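The Sorting Task

The rules of the Eltville round ran to nine pages, and Amber Wragg had read them more often than she had read anything else that year. Section 2 covered the table. Section 4 covered the basket. Section 7 covered what the judges would accept as a grasp, and it was Section 7 that the Skukivthorpe robotics club had failed in August.

A grasp counted if the object left the surface and stayed in the hand for two seconds. In August the object had left the surface and stayed in the hand for less than that. The log gave the interval to the millisecond. Keith Mapplebeck had printed the log and pinned it inside the cupboard door, where it could be read only by someone putting away the torque wrench.

"Wrist offset," he said now. He taught physics in the mornings and ran the club until the building closed.

"I changed it," Amber said.

"By how much?"

"Seven degrees."

He wrote it down. The club notebook was a bound one with numbered pages, and nothing was ever torn out of it. The entry was headed April 19, 2019, and under the date he had already put the software build, the name of the operator and the word Bovorow, which was what the team had called the arm since before Amber joined. She had asked once where the name came from. The student who picked it had graduated, and the notebook for that year recorded only that a vote was held.

The approach was hers. The old routine had brought the hand in low and level, and the fingers closed on round objects from the side. A flat object tolerated this. A mango rotated. She had spent the winter on a routine that came down from above with the fingers already curled, stopped short, and waited for the force readings to settle before it closed. It was slower. A full attempt took 30 seconds, and the round allowed no extra time for being careful.

"Marino closes in half that," Keith said. Marino was the school that had won.

"Marino had a different wrist."

"Marino had the same rules."

She did not answer. She set the speed limit, read it back aloud as the checklist required, and put her thumb beside the stop button. Keith read the next line. Joint limits loaded. Force sensors zeroed. Object list confirmed against the sheet: mango, persimmon.

"Persimmon is near the back edge," he said.

"The sheet doesn't say where it has to be."

"It says on the table."

"It's on the table."

He initialed the line. She started the run.

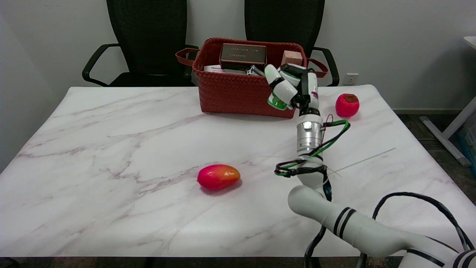
Hand up, basket behind it, both fruits on the table.

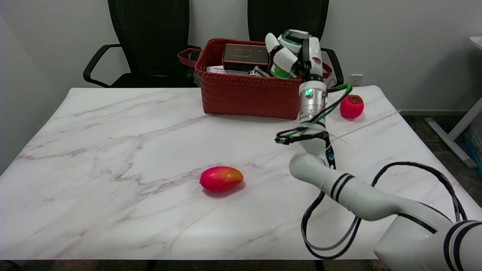 The readings scrolled on her laptop in three columns. She watched the middle one, which was the wrist. In August the middle column had shown a small oscillation that everyone took for noise, and it had taken her until the winter break to see that the period matched the control loop. She had written a page and a half about it in the notebook. Keith had written "Good" at the bottom and then, a line lower, "Check the cable."

She had checked the cable. It was tied at two more points than it used to be, and the ties were listed by position.

"Column two," Keith said.

"I see it."

"Is that flat?"

"It's within limits."

"I asked if it was flat."

She scrolled back and made the scale larger. The line had a slight slope and no ripple. She turned the laptop so he could look, and he took off his glasses to do it, holding them against the notebook so the page would not turn.

"Drift," he said.

"Temperature. It does that until it warms up."

"Then write that it does that."

She took the pen from him. Under the initials she wrote the slope, the build number again, and the words no ripple, and underlined them, although underlining was not a thing the notebook did. Keith read the entry through from the date. He put his glasses back on.

"Run two," he said, and turned to the top of the checklist.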